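¿Por qué el jabón quita la suciedad?

¡Hola otra vez! Hoy os quiero contar una cosa que me preguntaba yo de pequeña cada vez que me mandaban a lavarme las manos: ¿qué hace el jabón que no pueda hacer el agua sola?

El agua y la grasa no se llevan bien

Echa un chorrito de aceite en un vaso de agua y remueve con una cuchara todo lo que quieras. Al rato el aceite vuelve a estar arriba, tan tranquilo. Pues con las manchas de mantequilla pasa lo mismo: el agua resbala por encima y la grasa se queda agarrada a la camiseta.

Una molécula con cabeza y cola

El jabón está hecho de moléculas (piezas tan pequeñas que no se ven ni con lupa) que tienen dos partes. A la cabeza le encanta el agua. La cola huye de ella y prefiere meterse en la grasa. Cuando muchas colas se clavan en una gotita de grasa, las cabezas quedan por fuera, como un erizo, y forman una bolita que se llama micela. ¡Qué palabra más bonita! Luego llega el agua, tira de las cabezas y se lleva la bolita entera.

¿Y la lavadora?

Hace lo mismo, pero con mucho meneo. El tambor gira, la ropa sube, cae y se frota, y así el detergente llega a todos los rincones.
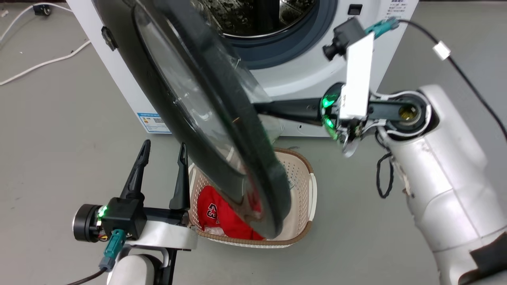

Pruébalo en casa

Llena un plato con agua y espolvorea pimienta molida por encima. Mójate la punta de un dedo con lavavajillas y toca el centro. ¡La pimienta sale disparada hacia los bordes! El jabón debilita la «piel» del agua, que se llama tensión superficial. Si quieres repetirlo, cambia el agua y aclara bien el plato.

Publicado el 23 de julio de 2020 en Flunell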